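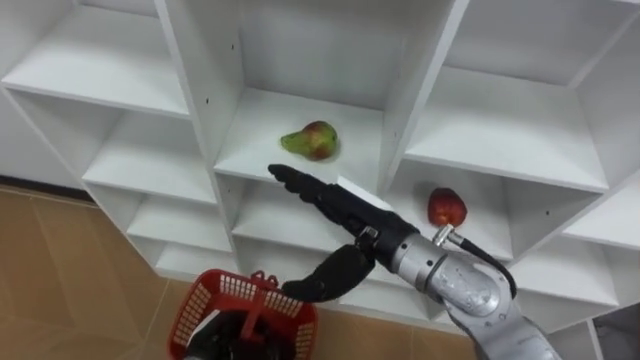

Issue 11, p. 7

Pledgate Dice Tray and Token Set, reviewed 2019-10-02

The Inton edition adds two coloured acrylic rulers to the April release. Tray walls are higher than before and the felt is glued flat to the corners. Dice stay in on a normal throw – a hard one still clears the rim.

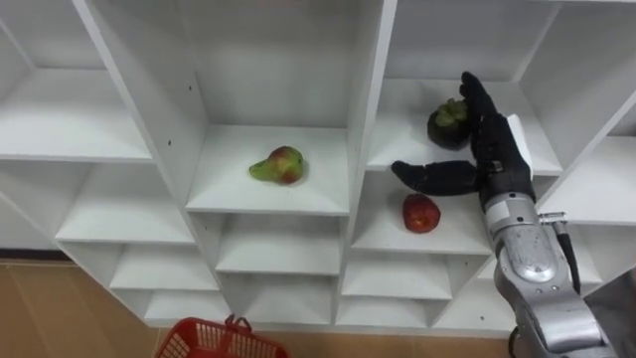

Pear on a white cubby shelf.

Tokens are cut cleanly, with more than enough for a standard skirmish list. The grey range markings wear off the rulers with handling. Lernel's set has engraved markings and costs less, but ships with no tray.

Rating: 7 out of 11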